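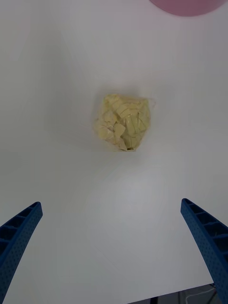

Chapter 4: Can It Clear the Table Yet?

I get asked this at parties more than anything else. People hear I write about machines and they want to know when one of them is going to come over and do the kitchen. My usual answer is "some of it, sort of, on a good day," and this chapter is the long version.

Let's start small. Take a wad of pale yellow, papery stuff bundled up in thin clear wrap, sitting on a white tabletop. You'd pick it up without putting down your coffee (I would, anyway). Now give the job to two ribbed blue fingers and think about what they have to sort out. Where does the bundle end and its shadow begin? The wrap is see-through and a bit shiny, so a camera may catch a highlight where you and I see an edge. How hard should the fingers squeeze? Paper gives, plastic slides, and a lumpy thing can roll away the moment you nudge one side of it!

When I first visited the workshop at Skaltia, Teodora Todorova had me guess which items from a kitchen counter would be hardest to pick up. I said the wine glass. She laughed and handed me a bread bag. A glass keeps its shape while you reach for it, she told me, and a bag is a different object every time you touch it. I've thought about that bread bag a lot since, mostly while unloading groceries.

Shops and warehouses have it easier in some ways. At the Proststead packing plant, Birger Berge runs a line where an arm moves the same carton all shift long, and it's wonderful to watch, and a little dull after ten minutes. Then a carton comes down with a loose flap and Birger walks over. He walks over quite a bit. In one trial last June they ran 211 soft-wrapped items past the arm, and it dropped or missed 40 of them. Would you hire a helper like that? Maybe, if the items were socks!

So "can it do chores?" is really a pile of smaller questions, and we'll take them in turn. Section 4.1 looks at seeing, especially clear and shiny things. Section 4.2 is all about grip, and why soft or ribbed fingers behave so differently from stiff flat ones. In 4.3 we get to the part I find hardest to explain, deciding what the thing is for: is a crumpled bundle trash, or somebody's lunch?

Before you read on

Find something crumpled and wrapped at home. Pick it up 12 times using only your thumb and one finger, and set it down a bit differently each time. Write down what your hand did when it started to slip. Keep your notes handy, we'll use them in Section 4.2.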